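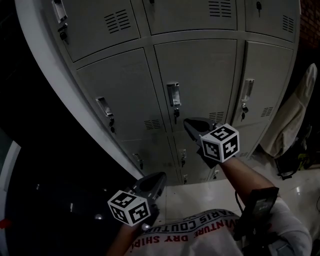
Heat recovery on a small ethanol and water distillation column: project report

Summary

Our group was asked to look at the small distillation column in the Eshun teaching building and find out how much of the heat we put in at the bottom could be used a second time before it left with the cooling water. We built a computer model of the column, checked it against our own runs, and then used it to compare two ways of warming the feed. The better one cut the reboiler duty from 3000 watts to 2431 watts with no loss in product quality, a saving of 19 percent. We were very pleased with this, though there are some soft spots in the numbers and we have tried to be open about them further down.

Background

Distillation is one of the oldest ways of separating liquids and still one of the hungriest. You boil a mixture at the bottom of a column, the vapor climbs, liquid runs back down to meet it, and the lighter part comes off the top. Nearly all the heat paid for at the bottom is then handed to the cooling water at the condenser, and that always seemed a bit of a shame to us (one of us grew up on a farm and was quite offended by it).

The column is a glass one with sieve trays, made by Grovska, and it has been in the building longer than any of us. It takes a feed of ethanol in water at room temperature. The feed enters cold, so a fair part of the reboiler's work goes into warming it up before any separating gets done.

Our first idea, back in August, was to compress the overhead vapor and use it to boil the bottoms. It is a lovely idea on paper. We spent nearly two weeks on it before accepting that no compressor we could afford would be happy with such a small flow of ethanol vapor, and we moved on to the feed.

The model

We wrote the model in Fillia, the flowsheet program used in our second-year course. Each tray is treated as a stage with a fixed efficiency, and the vapor and liquid are described with an activity coefficient method, as ethanol and water do not behave ideally together. Heat loss through the glass was lumped into a single number that we fitted from a run with no product taken off.

Getting the model to settle took some patience! The solver would wander off whenever the reflux ratio was changed by a large step, so we learned to creep toward each new value and save the last good answer as the starting point. Anyone taking over this project should do the same and will be glad of it.

Cases compared

Case A is the column as it stands, with cold feed and a reboiler duty of 3000 watts.

Case B warms the feed against the bottoms stream in a small plate exchanger. Both streams are liquid, so the exchanger is simple and cheap. The reboiler duty fell to 2700 watts, a saving of 300 watts.

Case C keeps that exchanger and adds a coil in the condenser, so that the feed picks up heat from the overhead vapor first and from the bottoms second. The duty fell to 2431 watts.

The top product was held at the same purity in all three cases. We had to raise the reflux a little in Case C, because a warmer feed sends more vapor up the column and leaves less liquid to wash it. That ate into the saving, and our first hand calculation had missed it completely.

How far to trust this

Feed composition was the biggest worry. Our density readings drifted over the afternoon as the lab warmed up, and two samples of the same drum did not agree. To see how much this mattered we ran Case C 1000 times with the feed composition, tray efficiency and heat loss each picked at random from a sensible range. The saving stayed positive in every run, but the spread was wider than we had hoped, and tray efficiency was to blame for most of it.

Cost

The workshop at Cakthorpe quoted us 1695 dollars for the exchanger, the coil and the fittings, with installation on top. On a teaching column that runs a few afternoons a term, electricity savings will never pay that back. The case for building it rests on teaching, and we think future groups would enjoy having a real heat exchanger network to play with.

Further work

We would like to see tray efficiency measured properly at three or more boil-up rates, with the samples kept in a water bath before their density is read. The Fillia files and our run sheets have been left in the course folder, with Case C saved at its final settings.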